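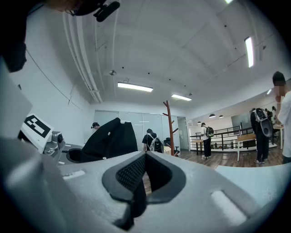

April 12, 2023

Surname matching, Gralow registers. Picking up from the March notes.

Reran Bavum on the baptisms with the new spelling rules. Ran clean this time, no crash on the blank surname rows. Output is in the shared folder under gralow_bapt, the one with "rules_b" on the end. Don't use rules_a, it still folds initial K and C together before it looks at the next letter, so Knight ends up sitting with the Nights (fine) and also with a pile of Cnitts I don't believe in at all.

Main thing today was to hand check a sample. Pulled 100 pairs from the ones Bavum calls "same name, different spelling" and went through them against the page scans. Bad pairs fall into a few types, notes below while I remember them.

Tayler / Taylor / Tailor – fine, all same. Same families flipping back and forth between spellings, sometimes the father one way and the child another on one line. Clerk's choice and nothing more. Leave folded.

Clark / Clerk / Clarke – fine for Gralow. Would not assume it for Leltwood, where "clerk" is also written after a name as an occupation and the transcribers have put it in the surname box more than once. Need a flag for that. If surname box has two words and the second is clerk, smith, miller, weaver etc, kick it out for a person to look at. Do NOT auto split.

Reed / Read / Reid – left together for now. Not happy. There is one family that is always Reid, every entry, every hand, through several changes of clerk. That looks like somebody who cared how it was written. The others drift. If we fold them we lose that. Maybe the fold should be a layer on top and the written spelling stays as its own column untouched. Thought we had agreed that already but the export only has the folded form?? Check export settings. 

Checked. Export does have both, written form is in the last column and the header is mislabeled "alt". Renamed it "as_written". Anyone with a script that reads "alt" will have to change it, sorry.

Hale / Hall / Heal – should NOT be together. This is the vowel rule being too loose. It lets any vowel swap for any vowel if the consonants agree, which is hopeless on short names. Hale and Hall are separate families in Gralow, they witness each other's weddings, both names on the same page in the same hand. Same trouble with Bell / Bull / Ball, and Mills / Moles. Long names it hardly matters, Featherston with any vowels you like is still Featherston.

So: tried a length cutoff. Vowel swaps only allowed if the name has more than 4 letters. Fixes Hale, Hall, Bell, Bull. Does not fix Mills / Moles. Tried it at 6, that fixes Mills but breaks Tayler off from Tailor in some rows and loses Deane / Deene, which I'm sure of. Went back to 4 and put Mills / Moles on the exceptions list by hand. Ugly but ok. The exceptions list is getting long and I'd like it to stop.

Final s. Old problem. William / Williams, Robert / Roberts, Edward / Edwards. Half the time the s is just a clerk with a habit, half the time it is a real different name. Bavum drops it always. Looked at the Roberts rows on the scans and a lot of them have a little tail after the t that one transcriber read as s and the other one didn't. So some of what I've been calling spelling variation is our own reading. Should have looked sooner. Put a note in the transcribing guide: a tail is a tail, write s only if you'd write it anywhere else on that page in that hand.

ff at the start. ffoster, ffranklin. Treated as capital F, done, works. Except the rule was also hitting in the middle of double names written with no space. Fixed, only fires on the first two letters now.

The Leltwood name

Wanted to get this down properly as it keeps coming up. There is a surname Leltwood in the Gralow baptisms. Place name used as surname, that's common enough, a man moves over from the next parish and gets called by where he came from. You would expect to see it in Gralow and NOT in Leltwood itself, as it's no use calling a man Leltwood in Leltwood when everyone else is from there too. And that is what the baptisms show. None in the Leltwood book, 3 households in the Gralow one.

Spellings so far: Leltwood, Leltwod, Leltwoode, Lettwood, Ledwood. First two certain. Lettwood I think is the cross stroke on a t and could go either way. Ledwood I wouldn't bet on, might be a different name altogether. It shows up late and only in burials, and there's no baptism or marriage to tie it to. Left it out of the group, marked "ask".

Bavum had put Leltwood in with Lightwood. No. That's the gh rule, it treats igh as one vowel sound and then the loose vowel rule takes over, and then I suppose the extra l gets dropped as a doubled letter even though it isn't next to the other one. Haven't worked out why. The doubling rule should only look at neighbors. Need to go into the code for that, not today.

Would be good to do the same thing for the other place surnames. Make a list of parishes near by, run it against the surname column, see who is called after where. Map of it. Nice small project for someone, the data's all there. Caution on names ending in -ton and -ley though, there are too many places with the same name and you can make them come from anywhere you want.

Patronymics vs. not

Long argument with myself at lunch on whether to tag name types at all. The types column has: place, job, father's name, nickname, unknown. I filled it in for the Gralow list and got bored and started guessing around the letter P, can see it in my own entries. Palmer I put under job, which I don't think is right. Pope as nickname, fine. Parrott as nickname, no idea, could just as well be from Peter. Everything from P down needs redoing with the dictionary open.

Also the column says what the name meant once, when it was first given, and by the time of these registers it had stopped meaning anything. A Baker in here is a shoemaker. Should say so in the column note or someone will count jobs from it. Wrote that in.

Farahani list

Different job but same shelf so it goes here. The Farahani list is the one that came to us already in Latin letters with no originals attached. Names ending in -i that point to a place or district, the same idea as Leltwood really, only the ending does the work. Transliteration is all over the place. Same name with -i, -y, -ee at the end. Double letters in and out. Hyphens in and out with -zadeh and -pour, sometimes a space, sometimes closed up.

Ran it through Bavum just to see. Terrible, as expected, the rules are all built on English clerks. It dropped the h everywhere. Farahani came out matched to Farani and Frani, and then the vowel rule opened the door to everything. Threw the output away. It needs its own rule file starting from nothing, and it needs somebody who reads the script to write it. I can do the mechanical bit (endings, hyphens, spaces) and should keep my hands off the rest.

One useful thing out of it: spaces. The space handling I wrote for -zadeh works on the Gralow names with "at" and "de la" in them. Atwell / At Well / Atte Well now group up right. Copied it over.

Women's entries

Still unresolved. Widows show up under the married name in burials, and sometimes under the birth name with "alias" in between. Alias is NOT always a widow, some of the men have it too, whole families carry two surnames with alias between them for generations and then drop one. Bavum reads the first name and ignores the rest. Means we're losing the second surname on every alias row. Want a second surname column. Asked for it in March, asking again here in writing.

Looked through the alias rows quickly. Mostly the name before alias is the one that gets dropped later, not the one after, at least in Gralow. Can't say for Leltwood, the book is damp damaged for the stretch I'd want and the transcribers skiped most of it.

To do
– doubling rule, neighbors only
– two word surname flag for jobs
– types column from P on, with dictionary
– second surname column for alias rows
– pull another sample after the doubling fix, differnt seed this time, I used the same seed as March by mistake
– Ledwood: look at the burial page again in better light, the scan is too dark
– tell whoever uses "alt" that it's "as_written" now
– Farahani rule file, empty one set up in the rules folder, leave it empty

Backup ran before I left. rules_b is locked, make a copy if you want to change anything.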